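第四章　安装与设置备份主机

本章适用于 Brikent 备份系统 3.x 版。阅读本章之前，请先完成第三章的容量估算，并把估算表填好。表里的数值在 4.3 节和 4.5 节都要用到。

本章修订于2020年3月13日，由 Soledad Cervantes 编写，Braulio Manríquez 校对。旧版中关于磁带机的内容已移到附录 C。

4.1　系统组成

Brikent 由三个部分组成：

主机程序。安装在一台长期开机的台式机上，负责接收、整理和保存备份。本手册中把这台电脑称为“主机”。

Starna 客户端。安装在每一台需要备份的电脑上，负责找出有改动的文件并发送给主机。

Monstead 管理页。通过浏览器打开，用来查看状态、修改计划、恢复文件。管理页随主机程序一起安装，不需要单独下载。

主机不必是新电脑。办公室里换下来的台式机大多可以使用，只要满足 4.2 节的条件。笔记本电脑不建议用作主机。

4.2　主机的条件

处理器：64 位，双核或以上。
内存：4 GB。客户端超过十台时，请使用 8 GB。
系统盘：固态硬盘或机械硬盘均可，剩余空间不少于 72 GB。
数据盘：独立的一块或两块硬盘，容量按第三章估算。
网络：有线网口，千兆。
其他：主板电池正常，断电后时间不会丢失。

注意：系统盘和数据盘必须是不同的物理硬盘。在同一块硬盘上划分两个分区，安装程序会允许继续，但硬盘损坏时系统和备份会同时丢失。

注意：USB 外接硬盘只能用作第二份副本（见 4.8 节），不能用作数据盘。

4.3　摆放与接线

1. 选一个通风、干燥、不受阳光直射的位置。主机四周至少留出一个手掌的空隙。

2. 把主机放在结实的台面或搁板上。不要直接放在地毯上，也不要放进关着门的柜子。

3. 用网线把主机接到路由器或交换机。无线网络可以用来浏览管理页，但主机本身必须走有线。

4. 把主机的电源线插到不间断电源的“电池”插座上。很多不间断电源有两排插座，只有一排带电池保护，接线前请看清标记。

5. 把不间断电源的 USB 信号线接到主机背面的 USB 口。

6. 接上显示器和键盘。完成 4.6 节之后，这两样可以拆掉。

7. 在主机机身和网线两端贴上标签，写明用途和对应的端口。

小心：不要把打印机，尤其是激光打印机，和主机接在同一台不间断电源上。激光打印机预热时电流很大，可能使不间断电源过载断电。

如果办公室的插座由墙上的总开关控制，请确认下班关总开关时主机不会断电。备份计划默认在夜间运行，主机断电后当晚的备份会全部跳过，管理页上显示为“未执行”。遇到这种情况，可以请电工从常通电的回路上另接一个插座，或者把备份时间改到午休时段。改到午休时段的方法见 4.7 节第 5 步。

4.4　固件设置

第一次开机前，需要在主板固件里改几个选项。不同厂家的菜单名称不同，以下写的是常见名称。进入固件的按键一般会在开机画面上提示。

1. 开机，按提示键进入固件设置。

2. 核对日期和时间。时间相差几分钟没有关系，系统装好以后会自动校准。年份不对则必须改正，否则安装程序无法验证软件包。

3. 找到“断电恢复”或“AC Recovery”一类的选项，设为“开机”（Power On）。

4. 找到硬盘控制器模式，设为 AHCI。

5. 关闭“深度睡眠”。

6. 把 U 盘设为第一启动项，系统盘设为第二启动项。

7. 保存并退出。

注意：如果电脑里原来的系统还要使用，请先记下硬盘控制器的原有设置。模式改动之后，原系统可能无法启动，改回原值即可恢复。

有的旧电脑设有固件密码。不知道密码时，请联系原来的管理人员，或查阅电脑厂家的服务手册。不同机型清除密码的办法不一样，本手册不作说明。

4.5　安装主机程序

准备一个 8 GB 或更大的 U 盘。U 盘上的内容会被清空。

1. 在另一台电脑上，从随产品提供的下载页取得安装映像，用写盘工具写入 U 盘。

2. 写完之后，核对写盘工具显示的校验值与下载页上的是否一致。不一致时重新下载，不要继续安装。

3. 把 U 盘插到主机上，开机。屏幕出现蓝底的安装菜单后，选择“安装到本机”。

4. 选择语言和时区。

5. 选择系统盘。列表里会显示每块硬盘的容量和序列号。请对照估算表上登记的序列号选择，不要只看容量。

6. 输入主机名称。只能使用小写字母、数字和短横线，例如 backup-1。名称以后可以改，但改名之后所有客户端都要重新配对。

7. 设置管理员密码，长度不少于 12 位。把密码写在纸上，放进能上锁的抽屉或保险柜，与主机分开存放。

8. 按“开始安装”。安装过程分为 17 个阶段，屏幕下方会显示当前阶段。其中“整理软件包”一步耗时最长，进度条可能长时间不动，请不要关机。

9. 出现“安装完成”后，拔下 U 盘，按回车键重新启动。

重启后屏幕上会显示一个网址和一组六位数的配对码。请把网址抄下来。配对码每次重启都会变化，不需要记录。

小心：安装程序会清空所选系统盘上的全部内容，并且不能撤销。

如果重启后屏幕一直是黑的，先检查 U 盘是否已经拔下，再回到 4.4 节第 6 步检查启动顺序。如果屏幕上出现“找不到网络”，检查网线两端的指示灯。灯不亮，换一根网线再试；灯亮而仍然没有地址，重启路由器。

4.6　第一次登录管理页

1. 在同一网络内的任意一台电脑上打开浏览器，输入抄下来的网址。

2. 浏览器可能提示证书不受信任。核对证书指纹与主机屏幕上显示的一致后，选择继续。

3. 用户名填 admin，密码填安装时设置的密码。

4. 页面会要求建立数据池。选择数据盘。有两块数据盘时，选“镜像”；只有一块时，选“单盘”。

5. 设置数据池的加密口令。口令可以与管理员密码不同，建议不同。

6. 按“建立”。完成后，首页左上角的状态由“未就绪”变为“就绪”。

7. 打开“设置”中的“通知”，填写至少两个收件邮箱，按“发送测试邮件”。两个邮箱都收到之后再继续。

8. 打开“设置”中的“电源”，确认页面上显示出不间断电源的型号和电量。没有显示时，检查 4.3 节第 5 步的 USB 信号线。

小心：加密口令丢失后，备份无法恢复，我们的支持部门也没有办法解开。请把口令单独抄写一份，存放在办公室以外的地方。

注意：“镜像”可以应付一块硬盘损坏的情况，应付不了误删、火灾和盗窃。第二份副本的设置见 4.8 节。

4.7　安装 Starna 客户端与备份计划

在每台需要备份的电脑上重复以下步骤。

1. 在管理页打开“客户端”，按“添加”，下载安装文件。

2. 运行安装文件。需要本机的管理员权限。

3. 安装结束后，客户端会自动寻找主机。找到后输入主机屏幕上的六位配对码。主机已经拆掉显示器的，可以在管理页的“客户端”里按“显示配对码”。

4. 选择要备份的文件夹。默认选中“文档”“桌面”和“图片”。财务软件和邮件软件的数据通常不在这三个位置，请另外添加。添加之前，先在软件的设置里查出数据文件夹的路径。

5. 选择备份时间。默认是每晚一次。需要改到其他时段的，按“自定义”，填入开始时间和最长持续时间。超过最长持续时间仍未完成的部分，下次会接着传。

6. 选择保留方式。Bellini 是默认的保留方案：最近的备份每天保留一份，较早的每周保留一份，再早的每月保留一份。对大多数办公室来说不需要改动。

7. 按“立即备份”，完成第一次备份。

第一次备份要传送全部文件，耗时较长。文件多的电脑请安排在下班后进行，一晚上先做一台或两台。之后的备份只传送有改动的部分，会快得多。

正在打开的文件也可以备份，但数据库类的文件最好在软件关闭后备份。使用财务软件的电脑，请把备份时间设在下班以后，并在离开前退出软件。

有些文件不必备份，例如安装包、临时文件和回收站里的内容。客户端已经排除了常见的临时文件。要增加排除项，请在“文件夹”页按“排除”，每行填写一条。星号代表任意字符。排除项对子文件夹同样有效，填写之后请按“预览”，看一看列表里有没有不该排除的东西。

注意：客户端所在的电脑进入睡眠后，备份不会开始。请把睡眠时间改长，或者在客户端设置中选中“备份前唤醒电脑”。笔记本电脑合上盖子后能否唤醒，取决于机型。

4.8　第二份副本

第二份副本应当离开办公室存放。可以使用两块 USB 外接硬盘轮换：一块接在主机上，另一块放在别处，每周对调一次。

1. 把外接硬盘接到主机的 USB 3.0 口。

2. 在管理页打开“副本”，按“登记硬盘”，输入一个便于辨认的名字，例如“甲”和“乙”。

3. 在硬盘外壳上贴上同样的名字。

4. 按“开始复制”。

5. 状态显示“可以取下”之后，再拔下硬盘。

6. 在轮换登记表上写下日期、硬盘名字和经手人。

两块硬盘都登记好之后，主机会记住它们，接上哪一块就更新哪一块，不需要再按按钮。超过两周没有对调时，主机会发邮件提醒。

副本使用与数据池相同的加密口令。硬盘遗失时，捡到的人没有口令就读不出内容，但仍应尽快在管理页里把该硬盘注销，另外登记一块。

4.9　恢复测试

没有做过恢复测试的备份不能算完成。建议安装后立即做一次，此后每个季度做一次，其中一次安排在6月，与年中盘点同时进行。

1. 在管理页打开“恢复”，选择一台客户端。

2. 选择一个日期。测试时请不要总是选最近的一天。

3. 选几个不同类型的文件：一个文档、一个表格、一张图片、一个财务软件的数据文件。

4. 目标位置选“另存到新文件夹”。

5. 按“恢复”。

6. 逐个打开恢复出来的文件，确认内容完整。

7. 把结果写进登记表。

小心：测试时不要选“恢复到原位置”。选了之后，现有的文件会被旧版本覆盖。

恢复失败时，管理页会显示一个代码。常见代码如下。

代码 73：加密口令不正确。重新输入，注意大小写和输入法状态。
代码 358：备份中的部分数据块校验不符。打开“维护”，运行“检查数据池”，完成后再试一次。仍然出现时，改从第二份副本恢复，并联系支持部门。

其他代码见附录 A。

4.10　硬件维护

主机长期运行，每半年应当断电清洁一次。灰尘多的地方，例如仓库、木工间旁边的办公室，间隔应缩短到三个月。清洁当天，请先确认前一晚的备份已经完成，并且第二份副本是最近一周之内的。

开箱之前：

1. 在管理页选择“电源”中的“关机”，等主机完全停下。

2. 关闭电源背面的开关，拔下电源线，再拔下其他所有的线。

3. 按住机箱的开机按钮五秒，放掉余电。

4. 把机箱侧放在平稳的桌面上，需要打开的一侧朝上。

5. 拧下背面的螺丝或扳开卡扣，取下侧板。螺丝放进小盒。

6. 戴上防静电腕带，夹在机箱没有喷漆的金属部分。没有腕带时，在接触任何部件之前先用手摸一下机箱金属，操作中途也要多摸几次。

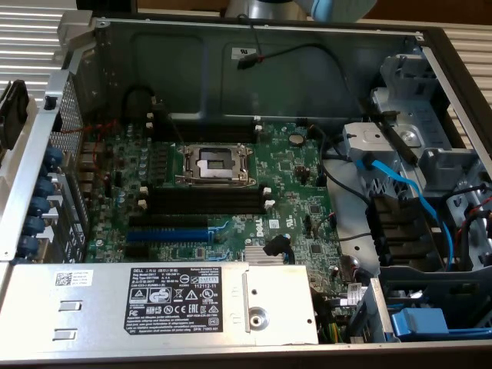

清洁时：

1. 用压缩空气罐从里向外吹。罐身保持直立，喷嘴离部件一个手掌远，每次只吹一两秒。

2. 吹风扇时，用手指或木签抵住扇叶，不让它转动。

3. 用软毛刷刷去散热片和进风口上的积灰。

4. 检查内存条两端的卡扣是否扣紧，硬盘的数据线和电源线是否插到底。

5. 检查线缆有没有碰到风扇。碰到的，用扎带固定到一旁。

6. 主板电池使用超过五年的，趁此机会更换。型号印在电池正面，多为 CR2032。换过电池之后，要重新做一遍 4.4 节的固件设置。

小心：不要使用家用吸尘器，也不要用湿布擦拭电路板。

小心：不要拆开电源盒。里面的电容在断电之后仍可能带电。

更换内存时，先查明主板支持的类型和最大容量。把两端的卡扣向外扳开，旧内存条会弹起。新内存条的缺口对准插槽里的凸起，两端同时用力按下，直到卡扣自己合拢。

更换处理器或主板不属于日常维护。确实需要更换时，请留意插座的型号。针脚在主板一侧的插座，没有装处理器时应始终盖着保护盖，手指和工具都不要伸进插座。针脚弯了，主板多半就不能再用。换下来的主板送修或退货之前，也要把保护盖装回去。更换主板后，主机程序会要求重新激活，激活方法见附录 B。

更换数据盘：

1. 在管理页打开“数据池”，找到标为“故障”或“警告”的硬盘，抄下序列号。

2. 按前面的步骤关机、断电、开箱。

3. 对照硬盘标签上的序列号，取下故障盘。

4. 装上新盘。容量必须等于或大于原来的硬盘。

5. 接好数据线和电源线，装回侧板，开机。

6. 在管理页按“替换”，选择新盘。重建期间主机可以照常使用，速度会变慢。

注意：重建没有完成之前，不要再取下另一块硬盘，也不要关机。

取下的故障盘上可能仍有数据。虽然内容已经加密，仍建议交给有资质的单位销毁，或者自行拆开、损坏盘片后再丢弃。

清洁或更换完成后，按以下顺序恢复运行：

1. 装回侧板，把机箱放回原位。

2. 按标签接好网线、不间断电源的信号线，最后接电源线。

3. 打开电源背面的开关，按开机按钮。

4. 在管理页确认首页显示“就绪”，“电源”页能看到不间断电源。

5. 任选一台客户端，按“立即备份”，确认能够完成。

6. 在维护登记表上写下日期、做过的项目和更换的部件。

4.11　登记表

请复印以下三张表，放在主机旁边的文件夹里：

表 4-1　轮换登记表（日期、硬盘名字、经手人）
表 4-2　恢复测试登记表（日期、客户端、所选文件、结果、测试人）
表 4-3　维护登记表（日期、项目、更换部件及序列号、经手人）

管理页的“报告”中也可以打印空白表格。表格用完后请保留两年。

添加用户和分配权限的方法见第五章。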